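Gripper trials at Sumville: Trikell and Kramer jaws compared

The Sumville bench spent most of October on the question left open in our last issue: whether the Trikell parallel gripper can replace the Kramer unit on the two-arm cell without new fingers. Thibault Chauvin ran the comparison. Both units were driven from the same Tellstead controller, with force limits set once and left alone.

The first check was the wrist camera view. A gripper that hides too much of the image is of little use for close work, so we look at the open jaws against a plain surface before any object goes on the table.

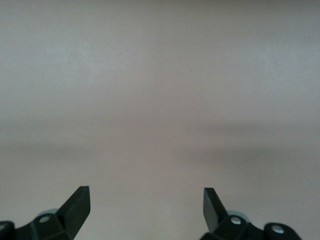 Wrist camera view, jaws open. Both fingertips stay low in the image.

Each unit then made 60 pick attempts on soft fruit, moving items between a plate and a basket. The Kramer finished 3 attempts ahead, a smaller gap than we expected. Most Trikell misses came on the approach, when a fingertip touched the plate rim before the jaws closed. Lowering the approach speed by 40 percent removed nearly all of these – at a cost of 2 seconds per cycle.

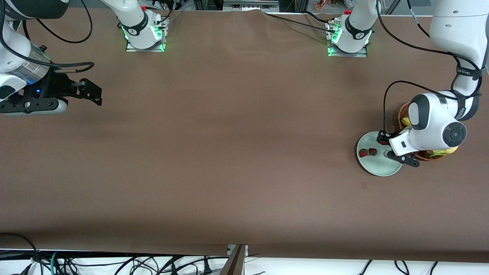
Strawberries remain the harder case. They roll when touched off center, and the force that holds a banana will mark a berry. Chauvin wants separate force profiles for each, selected by the controller before the arm leaves its start position. The Tellstead software allows this, but switching profiles currently forces a pause in both arms.

Soft finger pads are on order. The trial will be repeated with the same fruit and the same start positions once they are fitted.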